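The workshop manager of Wevau keeps a thick notebook beside the bench, and on its cover is the word Żak, written with a marker. Żak is the name of the hand-held grippers that the small firm in Clellville uses for teaching its sorting cell how to pick up soft goods. She has looked after them for two years. When we meet, in June, the notebook is open at entry 1492.

"People ask me always about the software," she says. "But my day is screws, fingers and dust. If the fingers are not set right, the software learns a wrong thing very exactly."

Her morning begins at the table, before any recording is made. She opens the gripper fully and brings it low over the wood. She looks first if both fingers stand at the same height and the same angle. Then she closes it slowly with a strip of paper in between, and pulls the paper. It should resist the same at the tip and at the back.

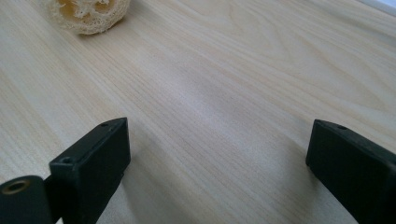 Fingers at full opening over the work table, with a loofah farther back.

The distance between open fingers is her first number of the day. For the present tool it must be 62 millimeters, and she writes it down also when it is correct. "Especially when it is correct," she adds. "Otherwise I have later only a list of bad days, and from this I cannot see when the change started."

I ask what goes wrong most often. She answers quickly: the small screws. They are going into plastic parts, and somebody in a hurry will tighten them too much. After this the finger sits a little twisted and the pads meet at one corner only. She now allows one short screwdriver with a thin handle for this job, because with a thin handle it is hard to use force.

The second trouble is fibers. The cell will handle bath articles for a customer called Clilness, and a dry loofah has a rough surface. Between sessions she goes over the pads with a soft brush, then a cloth that is barely damp. Compressed air she does not permit near the joints. "It cleans what you see, and it pushes the rest inside," she says.

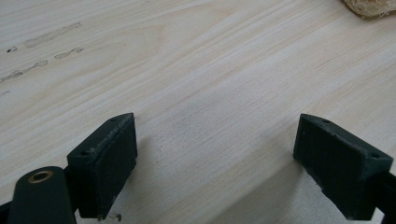 Open pads, with scuffs and pale dust along the upper edges.

Small scratches do not worry her. A pad can look old and still hold well, and she has learned not to change a part only for its appearance. What she does not accept is a pad whose inner face has become round, or a finger that moves sideways when she presses it with the thumb. In this case both fingers are changed together, even if the other one is good.

The change itself takes her 23 minutes, including the paper test. She takes out the screws and puts them in a lid, cleans the seat, and sets the new pair loosely. Then she closes the gripper so that the fingers find each other, and only after that she tightens, a quarter turn on the left, a quarter turn on the right. At the end she makes ten empty closings and measures the opening again.

"The first year I tightened one side completely and then the other," she tells me. "I was quite proud how fast I was. We had to record a whole afternoon again."

She would like to have a proper measuring block made for the bench, and a drawer where the old pairs can lie with their dates. For now they are in a biscuit tin.
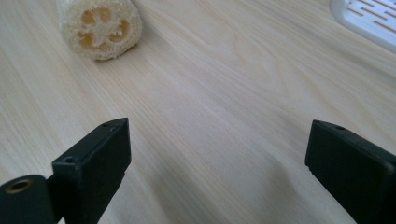

Can one finger be replaced alone if the second is still in good condition?
It is better to replace the pair, so that both faces are equally worn and meet flat along their length.

Before I leave she brushes the pads once more and writes the opening in the notebook under the afternoon column. The morning value and the afternoon value are the same.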